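Relow bringt neues Steckspiel-Sortiment in die Kitas: Formen zum Greifen, Sortieren und Stapeln

2022-02-23. Kinder lieben Formen! Mit dieser einfachen Beobachtung hat bei Relow alles angefangen, und ab Mai gibt es das Ergebnis endlich zum Anfassen: Unter dem Namen Bavura erscheint eine Reihe bunter Formklötze für Krippe, Kindergarten und Vorschule.

Entwickelt wurde die Reihe gemeinsam mit dem Gestaltungsbüro Stirent. 90 Kitas haben die Klötze vorab im Alltag ausprobiert und uns 564 Rückmeldebögen geschickt – so viel Post hatten wir noch nie, und wir haben uns über jeden einzelnen Bogen gefreut.

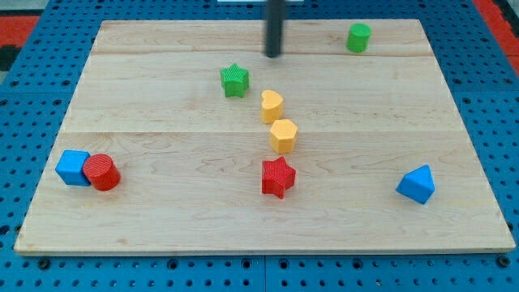 Bavura setzt auf Grundformen, die Kinder schnell wiedererkennen, und auf kräftige Farben. Jede Gruppe findet dabei ihre eigenen Spielregeln: Die einen suchen alles Grüne zusammen, also den Zylinder und den Stern, die anderen wollen lieber beide Sterne nebeneinander haben, den grünen und den roten. Der blaue Würfel ist ein dankbares Fundament für den ersten Turm, und beim gelben Herz wird es spannend, denn auf der Spitze zu stehen ist ein echtes Kunststück! Viele Fachkräfte haben uns geschrieben, wie viel dabei gesprochen wird, über Ecken, Rundungen und darüber, was rollt und was liegen bleibt.

Zur Reihe gehört ein Begleitheft mit Spielideen für 4 Altersstufen, vom ersten Ertasten bis zum Nachlegen ganzer Muster. Die Erstauflage umfasst 400 Sets. Kitas können ab sofort direkt bei Relow vorbestellen, ausgeliefert wird in der Reihenfolge der Bestellungen.

Pressekontakt: Relow, Presse und Öffentlichkeitsarbeit. Rezensionsexemplare auf Anfrage.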